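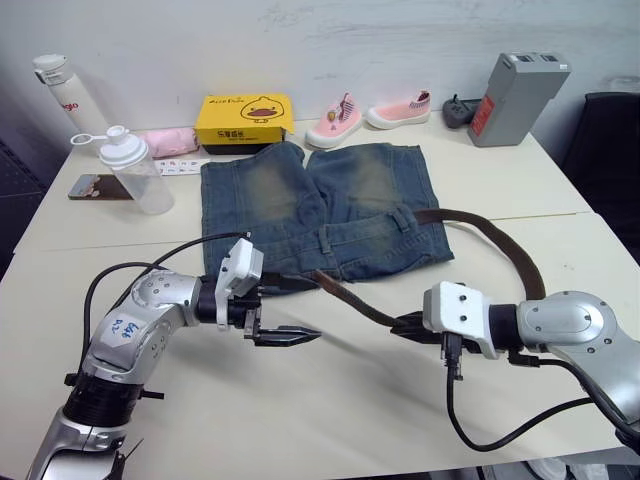 The belt loop is a narrow strip of cloth sewn to the waistband of a garment so that a belt may be passed through it and kept from riding up or slipping down. It is one of the smallest parts of a pair of trousers, and one of the last to be added in the making, yet a good deal of wear and tug falls upon it over the years. Loops are found on trousers, skirts, raincoats and dressing gowns, and they are just as much at home on shorts, such as a faded blue denim pair with a dark brown leather belt threaded through at the waist. On denim the loops are nearly always cut from the same cloth as the garment itself, while on coats and dresses they may be nothing more than a short chain of thread.

History

For a long time trousers were held up by braces, or by a strap and buckle at the back, and loops were something of a rarity outside uniforms and sporting clothes. As waistbands dropped lower and waistcoats fell out of daily use, the belt came into favour, and the loop came along with it. Many makers hedged their bets for a while and sewed on both loops and brace buttons, and older pairs with the two side by side still turn up in second-hand shops – much to the delight of people who like such things.

Making

The usual loop begins as a long strip, folded so that the raw edges are tucked away inside, and stitched down its length in two rows. The strip is then cut into short pieces, and each is turned under at the ends and fixed with a bar tack, a tight little block of zigzag stitching. The sewing teacher Noreen Horgan, whose handbook Waist and Hem has been a friend to many home sewers, advises leaving a little slack in each loop, as a loop sewn dead flat will pinch a thick belt and make dressing in the morning a slow business.

Placing

Loops are commonly set at the centre back, near the side seams and towards the front, with extra ones added on larger sizes. The centre back loop takes the most strain and is often the first to go. Some makers cross two strips there to spread the pull, a habit that the Trerkurwood workshop of Savita Goel kept up on all its work trousers.

Repair

A loop that has torn away usually takes a bit of the waistband with it, so the hole should be patched from behind before the loop is sewn back on. Where the loop itself is lost, a new one can be cut from the inside of the hem or from a pocket facing – a kindly old trick, and the colour is generally a fair match.

See also: Belt, Braces, Waistband, Bar tack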